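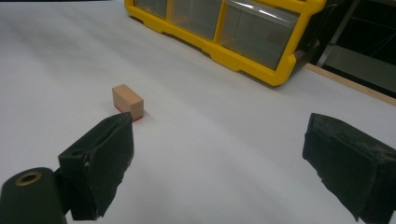 Fig. 1. Block on the paper, gripper open, drawer organizer at the back.

Festero project, progress report 2
Data collection for the sorting task

Where we are. Goal was 800 demos by 18th August. We have 538 recorded, 447 usable after the first pass. Behind, but the pace is better than it was in report 1 and the files are finally all named the same way.

Task, short version: pick up a small wooden block, put it in the right drawer or tray. One hand-held gripper, camera on the gripper, no robot arm in this phase. The arm gets the policy later. We record, trim, label, upload to the Hayashi server, train on whatever passed.

Setup. White paper on the table, yellow organizer with clear drawers toward the back. Paper shifts if you lean on it. Taped the corners, still shifts a bit. We stopped caring as long as the organizer stays in view at the start. Lights overhead only, the desk lamp gave hard shadows and the first batch with it was thrown out.

How a demo goes. Start with gripper fully open. Hold still one second. Move in, close, lift, place, open, back off. Hold still again. Stop. If you drop the block, keep recording and pick it up again, and tag it "recovery". We were deleting those until week three which was dumb, the early policy had no idea what to do after a miss.

What went wrong
- Moving too fast. Blurry frames right at the grasp, where we need them most. Most of the rejects are this.
- Always starting from the same side. The policy learned to come in from the left no matter what. Now we roll a die for start position.
- Sync drift between the finger width signal and the video. Fixed by restarting the Talon logger after every ten demos. Not a real fix.
- Labels. Two people used "bin" and "drawer" for the same thing. Merged by script.
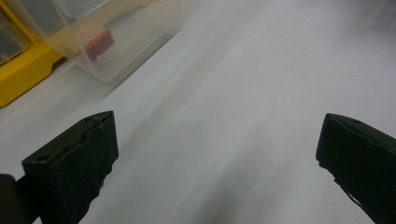

Fig. 2. Open gripper over the table, clear container and yellow organizer on the far side.

A comment on the shared draft asked whether the recovery demos should count toward the 800 at all, as they run longer and might swamp the clean ones in training. Fair point. For now they count, but we sample them at half weight. Will try it both ways before the final report.

First training run. Used 276 demos, everything that was labeled at the time. Reaching is fine. Grasping is so-so when the block is turned at an angle to the fingers. Placing is bad, it lets go too early and too high. We think the release part is too short in our recordings, people open and pull away in one motion. New rule: open, wait, then pull away.

Second run will use all 447. Cukitz trimming tool needs to be fixed first, it cuts the last second off long files and thats exactly the part with the release.

To do
Finish the remaining demos, more angled starts
Re-trim everything longer than 20 seconds
Write down the tag list properly, its only in the chat right now
Seperate test set, blocks and positions not used in training
Book arm time for November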